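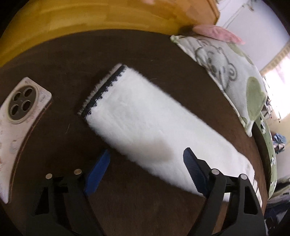
The pad on the table, navy stitched edge at the upper left.

Washable mop pad: gray area will not come out, and the stitched edge is going

Asked in Cleaning and Laundry, in March. 3 answers.

I have a white plush flat mop pad, rectangular, thick pile with faint ridges across it. I use it dry and damp on hard floors and also on a round dining table with a dark brown top. The pad came with a Kelden flat mop and the label washed out long ago, so I no longer have the care instructions. I believe it is microfiber, polyester and polyamide, but I cannot confirm the blend.

Two problems.

First, there is a grayish area low in the middle of the pad. I have not been able to shift it. The photo makes it look a little worse than it is, the light on that side of the table is poor and part of what you see is shadow. In daylight by the window it is still gray.

Second, the short end. The edge is finished in dark navy thread, small loops in a scalloped row, and a narrow strip of bristly fibers shows under it. I do not remember the strip being visible when the pad was new. I can't tell if this is the backing coming through, or the hook strip of the mop head pulling at it, or part of the design that used to be covered by the pile.

What I have done so far:

Washed at 80 F with liquid detergent, no softener, two cycles. No change.
Washed at 94 F with the same detergent plus a scoop of Okmont oxygen powder. Slight change, possibly none.
Dried flat on a rack each time. Never in the dryer.

The washer is a front loader and Fahrenheit is what the display gives me. The pad has been through 27 washes by my own log, counting these. Water here is hard, 14 grains per gallon on the town report.

Questions: is the gray area soil or residue, what temperature can I go to without the product label, and does the edge need repair before I wash it again? I would also like to know if the pad is safe on a finished table in this state. The top has a satin varnish and I do not want to find fine scratches in it.

Answer 1 (marked as accepted)

Taking these in order.

Gray area. Two likely causes, and you can separate them with a simple test. Put the pad in a basin of plain hot tap water, no detergent, and work the gray area with your hand for a minute. If the water foams, you have detergent residue holding fine soil in the pile. If the water turns gray with no foam, it is soil that has not been reached. If neither happens, it is either mineral deposit or a permanent stain.

With water at 14 grains I would expect residue and mineral together. Hard water ties up part of the detergent, the detergent does less, people add more, and the extra stays in the fibers. A thick pile holds more of it than a flat weave does. The middle of the pad also takes most of the pressure from the mop head, so soil is driven in deeper there than at the ends.

Treatment for residue: wash alone, no detergent, warm, with an extra rinse. Repeat until there is no foam on the door glass during the rinse.

Treatment for mineral: soak in one part white vinegar to four parts warm water for an hour, rinse well, then wash as normal. Do not combine the vinegar with the oxygen powder in one bath. They work against each other, and you should not be mixing cleaning products in any case. Never use vinegar anywhere near chlorine bleach.

Treatment for soil: a teaspoon of plain dish liquid worked into the gray area with a soft brush, along the ridges, then left for 15 minutes and rinsed by hand before it goes in the machine. Floor dirt is often greasy, kitchens especially, and dish liquid deals with that better than laundry detergent at low temperature.

Temperature. Both of your washes were cool. 94 F is lower than body temperature, and oxygen powder is slow at that level. Most microfiber pads are sold with a limit of 140 F. Without the label I would stay at 120 F, which is enough to get the powder working. Dissolve it in hot water first and soak the pad for a few hours before the cycle. Keep it out of the dryer, or use air only. High heat flattens the pile permanently.

Skip chlorine bleach. It weakens polyamide, and it would probably take some color from the navy thread as well.

Edge. I can't say from a photo what the bristly strip is. It could be cut backing fibers or it could be the side that faces the hooks on the mop plate. Turn the pad over. If the same bristly material covers the back, it is the backing and you are seeing its margin. In that case check that the stitching still holds both layers. Pull lightly at the loops. If none of them lift, leave it and wash in a mesh bag. If one lifts, knot it off and run a line of zigzag or hand blanket stitch over it before the next wash, polyester thread, not cotton.

Table. The pile side is fine on satin varnish provided it is clean. A pad that has been on the floor carries grit, and grit is what scratches. The bristly strip I would keep off the finish. Better still, keep one pad for floors and a separate cloth for furniture.

Comment from the asker: Did the basin test. Foam straight away, and quite a lot of it. The back of the pad is the same bristly material all over. Loops are tight.

Comment from the same answerer: Then start with the no-detergent washes and leave the vinegar for after. Cut your detergent dose to half from now on and see how it goes over the next few loads.

Answer 2

just buy new ones. the Cozma pads fit most flat mops and come in gray so you never see it. mine go in with the towels, hot, whatever powder is on the shelf

Comment: Washing microfiber with towels is how you get a pad full of cotton lint. It does not shake out either. Gray pads also hide the fact that they are dirty, and the pad then puts it back on the floor.

Comment: check the length before ordering any replacement. Kelden has two plate sizes and the pads do not interchange. Measure the plate and not the old pad, old pads shrink a bit in the length.

Answer 3

Agree with most of the accepted answer. Adding some points on prevention, from cleaning floors in a rental building in Plilitz where the water is worse than yours.

Rinse the pad by hand in the sink right after mopping, before it dries. Soil that dries in the pile takes several times the effort to remove. Squeeze it, don't wring it, wringing is hard on the edge stitching.

Change the pad partway through. One pad will do a kitchen and a hall. After that it is moving dirty water from room to room.

Check what you mop with. If the floor cleaner has wax or a shine agent in it, that builds up in the middle of the pad exactly like the gray area you describe, and it will not foam in your basin test, so the test can miss it. Warm water with a little washing soda removes it. Use gloves, and rinse twice.

A water softening powder in the drum helps in a hard water area. Follow the box for the amount. I stopped using fabric softener on anything with a pile years ago; it coats the fibers and they quit picking up.

On the table question, I would not use a floor pad there at all, washed or not. A dark top shows every fine scratch once the light comes in low. Flat woven cloth, damp, then a dry one.

Comment from the asker: The floor cleaner is a plain one, no wax listed. Will try the softening powder. Pad is retired from table use.

Related questions
Can mop pads go in the same load as cleaning rags
White residue on dark clothes, front loader, hard water
Removing dull film from satin varnish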